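Iced Lemon Tea at Home: Your Questions

I get a lot of mail about the tea table, so I've put my usual answers in one place.

Do I have to brew the tea myself?
Nope! Bottled is fine with me. I keep mine in a wire rack so they don't roll off the table. If you do brew, make it strong – the ice will thin it out fast.

Lemon or lime?
Lemon first. I like lime too, but go easy. Two slices per glass is plenty, and a mandarin is lovely if you want it sweeter.

What do I muddle with?
Any sturdy bar muddler. Press and twist, don't pound, or the peel turns the whole drink bitter (ask me how I know).

Why a scoop for the ice?
It's cleaner than fingers and quicker than tongs. Any bowl will hold the ice, so use one you like looking at.

Where do the glasses go?
On a mug tree, if you've got one. It frees up so much room for the cutting board!

Can I make it ahead?
The tea, yes, up to a day in the fridge. Slice the fruit right before you pour.

Do you sell the recipe cards?
Yes, the Fivlow set has 48 cards and ships from Jollville. The next batch goes out in May.

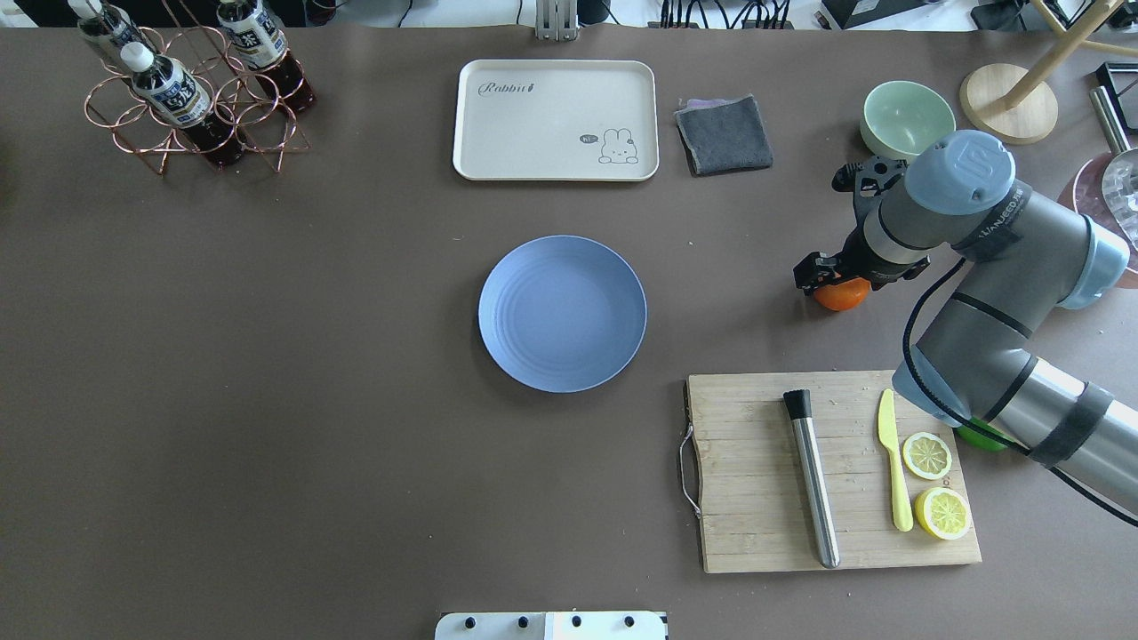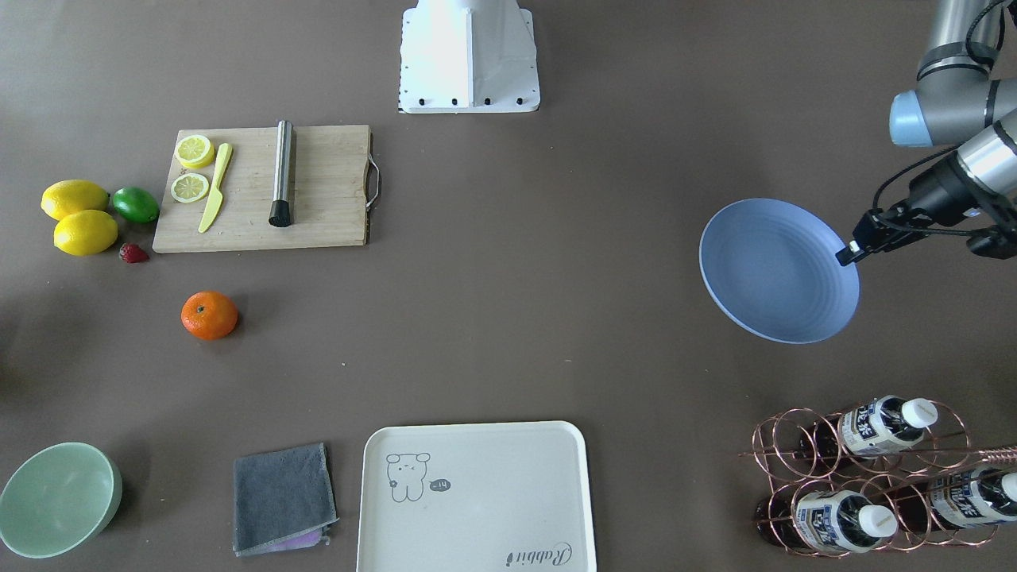
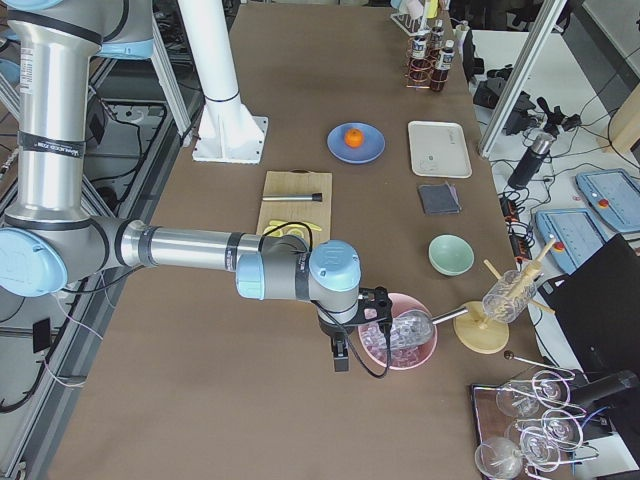
Last photo: ice in the pink bowl, with the scoop in it.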